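Skarkance: Interview with the perception lead at Plekbridge

Skarkance is the software layer that Plekbridge runs between its wrist cameras and its motion planner. Version 2 went into daily use in November. We spoke with the engineer who leads the perception side about transparent objects, calibration and what was removed from the code.

The first version treated depth as the primary input. Color images were used to label regions, and the planner took its geometry from the depth map. According to the perception lead, this was adequate for cardboard and painted metal and poor for anything clear.

"With a clear container, the depth map gives you the wall behind it, or the table, or nothing," the lead said. "The planner then sees free space. It will plan a path through the container and report a clearance that does not exist."

The team's first response was to fill the holes in the depth map with a smoothing step. That was dropped after two months. Filling produced surfaces that looked plausible and were in the wrong place, and the planner had no means of telling a measured point from a guessed one.

Version 2 keeps a separate confidence value for every cell in the workspace map. A cell can be occupied, free or unknown, and the planner is not permitted to treat unknown as free. Outlines from the color image are used to mark cells as unknown even when the depth reading claims they are empty.

"It made the arm slower in the beginning," the lead said. "We had a lot of plans rejected. Most of the work after that was on getting the unknown volume down to a sensible size."

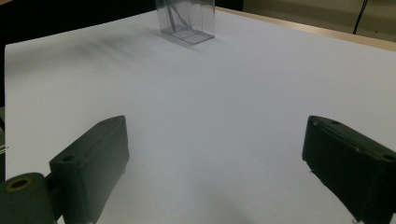 Gripper view toward a clear box on a white tabletop, fingers open.

Training data for the outline detector comes from recordings made at gripper height. The current set holds 1158 recordings, of which 921 are used for training. The rest are held back for testing or were rejected by the import check. The check looks for missing timestamps, exposure jumps and poses that fall outside the calibrated volume.

Shadows are a known source of error. On a pale surface, the soft shadow of the gripper can be picked up as the edge of an object. The lead described the present fix as "partial." The finger geometry is known, so the software predicts where a shadow could fall and lowers the weight of any outline found there. The prediction assumes one main light. Under several lights it is less useful, and the setting can be turned off per station.

Asked about calibration, the lead was brief. "We recalibrate whenever the fingers are changed. The tool will not start a run if the finger model and the calibration file disagree. People complained about that for a while."

The planner itself is Sampaio, an in-house package that predates Skarkance. It was left largely alone. The interface between the two was rewritten so that each map update carries the time of the image it was built from, and Sampaio discards any map older than 62 milliseconds. Previously it used whichever map had arrived last.

"That was the cheapest change we made," the lead said. "A stale map is very hard to spot in a log. Everything in it is correct for some other moment."

Logs are reviewed in Golport, a viewer that plays back camera images next to the map and the planned path. It began as a debugging script. It now has its own test suite of 544 cases, most of them taken from past faults. A fault is not closed until a case for it has been added.

Work on the next release is focused on thin parts seen through clear walls. The detector tends to merge them with the container, so the planner receives one outline where there should be several. The lead did not give a release date. A test branch is running on two stations, with arm speed limited and grasping inside containers disabled.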